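Welteleo Community Forum > Cells and Workstations > Maintenance
Topic: Two-arm snack counter cell, gripper care and base checks

cell_admin_cludunum
Members are invited to comment on the weekly maintenance routine for our serving cell at Cludunum. The draft will be adopted in August unless a substantive objection is raised.

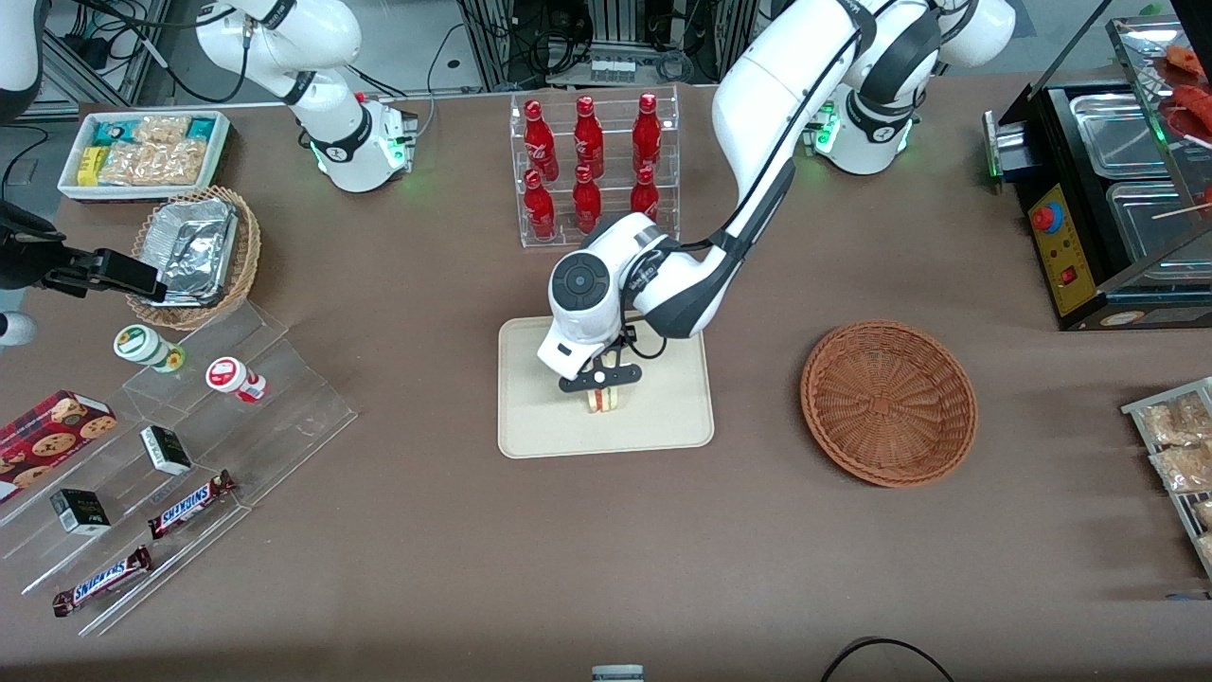 The cell has two white arms working over one table, each with a black two-fingered gripper. The product range includes sandwiches, bottled drinks and wrapped snacks. The present draft reads as follows.

1. Stop the program and park both arms clear of the racks.
2. Confirm that the ring light on each base is green before and after the check.
3. Wipe the finger pads with a damp lint-free cloth. Solvent is not permitted on any food-contact surface.
4. Check the base cables for rubbing.
5. Run the pick test: 19 picks per arm, with no drops.
6. Record the result in the cell log and initial it.

The finger pads are replaced after every 200 hours of operation. Comments are requested on items 3 and 5 in particular.

hjaltested_service
Thank you for posting the draft. I would ask that item 3 be changed from weekly to daily. Where a gripper closes directly on bread, crumbs collect at the root of the fingers and the closing position begins to drift. At Hjaltested we clean the pads at the end of each shift. The task takes 5 minutes.

G. Makokha
I support the daily wipe. I do not support item 5 as written. A single test count says very little when the objects differ so much. A sandwich needs a light grip and a full bottle does not. The test should state which object is used and at what force setting. We divide ours by object class and keep a separate line in the log for each.

Gitau Makokha
Cell Maintenance, Cloletti

cell_admin_cludunum
Both points are noted. Regarding the pick test, the force settings are stored by product in our program, and the operator does not select them by hand. I am not convinced that the log needs a line for each class.

G. Makokha
With respect, the stored setting is what the test should verify. We once had a program restored from an old backup. The bottle picks passed without fault, and the soft items were being crushed. A test with bottles alone would not have shown this.

rackside
Has the acrylic been considered? Clear stands are a difficulty for our depth camera, and they also move when they are bumped. We marked the table at the corners of each stand and added a position check to the weekly sheet. The draft has nothing on fixtures at present.

hjaltested_service
I agree with rackside about the marks. Tape lifts after repeated cleaning, so we use small screwed stops. I would place this check ahead of the pick test. There is little value in testing picks against a stand that has shifted.

tabletop_ops
I must disagree about screwed stops. Our layout changes each month and the holes became a place for crumbs. Tape is replaced in a minute.

cell_admin_cludunum
The choice between stops and tape will be left to each site. The draft is amended as follows.

Item 3 is now daily, at close of shift.
A new item 5 is added: confirm that all stands, trays and baskets are on their marks.
The pick test becomes item 6 and is to include at least one soft item and one bottle per arm, each logged on its own line.
The log entry becomes item 7.

The pad replacement interval is unchanged.

G. Makokha
The amended test is acceptable to me. I would still prefer that the force value be written beside each entry, and I will raise the matter again at the next revision.

rackside
Does the 200 hours include idle time with the arms powered?

cell_admin_cludunum
It does not. Only program run time is counted, as shown on the controller's hour meter.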